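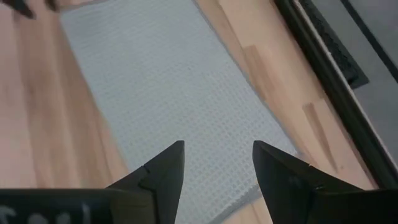 I Tried to Buy One Lamp

4 min read

The lamp in our hallway died in November, at the time of year when a hallway lamp is the only thing between a person and the shoe rack. I gave myself one evening to replace it. I had a budget, I had a tape measure, and I had the firm belief that I am not somebody who cares about lamps.

The first store I looked at was Doritton, which sells home accessories online and has never met a noun it couldn't improve. I typed in "table lamp" and got 1,481 results. Some of these were lamps. A fair number were candles that had been told they could be anything, and one was a ceramic goose. The goose was described as "a conversation starter." I believe it.

I sorted by price and began reading. Reading was the mistake. If you read enough home decor listings in a row, you stop seeing objects and start seeing promises. A lamp will "invite calm into your entryway." A lamp will "tell your story." My story at that point was that I'd kicked a boot down the basement stairs in the dark, and I didn't need it told.

Around nine o'clock I called my friend Hanne Koskela, who used to write this stuff for a living. She did it for two years at a place called Firnenico and was paid by the listing.

"What's artisan-inspired?" I asked her.

"It means an artisan exists," she said.

She also explained "organic shape" (the mold was a bit off), "petite" (you'll think they sent you a sample), and "statement piece" (returns are high). Her personal record was 29 listings in one day, all of them for the same vase in different colors. By the last one, she said, she had compared it to a Tuscan morning, a Norwegian fjord and a good friend.

So I gave up on the internet and drove to Nasrallah, the secondhand shop behind the tire place, where the product descriptions are written on masking tape. LAMP, $23. LAMP, NO PLUG. MIRROR HEAVY. I could have wept. The man at the counter, Vilho Valtonen, has been there as long as I've lived in this town, and his entire sales approach is to look at the thing you're holding and then look at you.

I held up a squat green lamp with a brass collar and a shade the color of weak tea.

"Works," he said.

I asked if it came with a story. He said it came with a bulb. 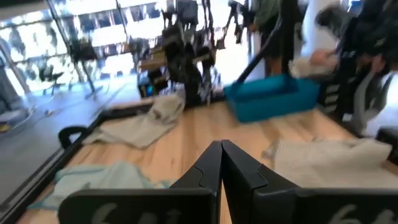 Soft furnishings, as found.

Getting it home was easy. Getting it accepted was harder. My husband, Joni, likes a thing to match some other thing, and the green lamp matches nothing we own. He walked past it for a whole evening without comment, turned it on, turned it off, and finally asked whether it was staying. I told him it was a statement piece. He wanted to know what the statement was.

Then his brother-in-law Bevan came for dinner, stood in the hall with one shoe off and told us his grandmother had owned that lamp. Same lamp, same collar. He got quite emotional about it and stood there patting the shade. Later we learned that his grandmother's was blue and had been a floor lamp, but by then it had done its work on Joni, who now calls it "the old green one" as if it had come down through his family.

I did go back to Doritton, I'll admit, for a small dish to put keys in. The one I picked was "hand-finished in warm, earthy tones" and had 4 reviews, three of which were about the shipping. It arrived in a box big enough for a microwave. It's brown. It holds keys. The little card that came with it thanked me for bringing it into my journey, and I put the card in the dish, where it has been under the keys ever since.

Hanne says I should write to them and ask for the goose at a discount. I looked yesterday and it was sold out. Somebody out there is having a conversation.

The shoe rack, meanwhile, turns out to be ugly. I hadn't been able to see it before. I've measured the wall, and I'm going to Nasrallah on my lunch hour to find out whether Vilho has anything with RACK written on it.

We use cookies to remember your preferences and improve your visit. Accept / Manage settings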